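Search this site
Search
Enter keywords

Does a Series Need a Hero? Project report, Popular Fiction unit

Our group read the Sesitz books, a run of frontier novels first sold as cheap paperbacks by Kelmendi. The back covers promise "one saga, one family." I started out doubting that, and after four of the books I doubt it more.

The family name does appear in each volume. In the second, though, it belongs to a shopkeeper who is gone after 3 pages, and in the fourth it is painted on a wagon. The river town of Skovico moves from the north bank to the south bank between books. Fan pages call this a flood. I could not find a flood anywhere in the text.

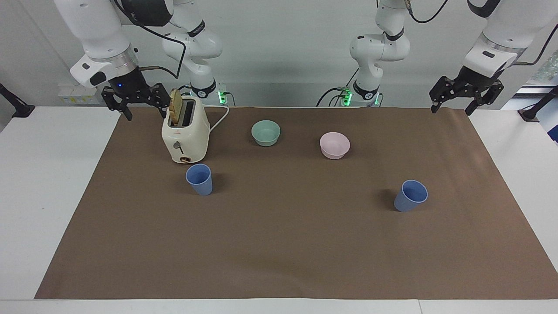

The stronger claim is that the setting holds the series together. Pomodham, the cattle station, is in every book we read, and the weather and the debts stay much the same. But a setting is easy to reuse. If the publisher had dropped the place name into any other western on its list, I am not sure readers would have noticed.

We also asked other students which volume they would start with. The project plan called for 200 replies and we got far fewer, so I would not lean on the result. Most chose the third book, and several said it was for the cover.

One part did change my mind a little. The combined edition runs to 973 pages, and read straight through, the minor characters age in a believable way. The blacksmith is a better argument for a saga than the family is. He gets up to a page per book.

With more time I would compare the first printings with the combined edition, to see if the aging was added later.

Subscribe to our newsletter for new student work
Contact | Copyright Popular Fiction unit | Back to top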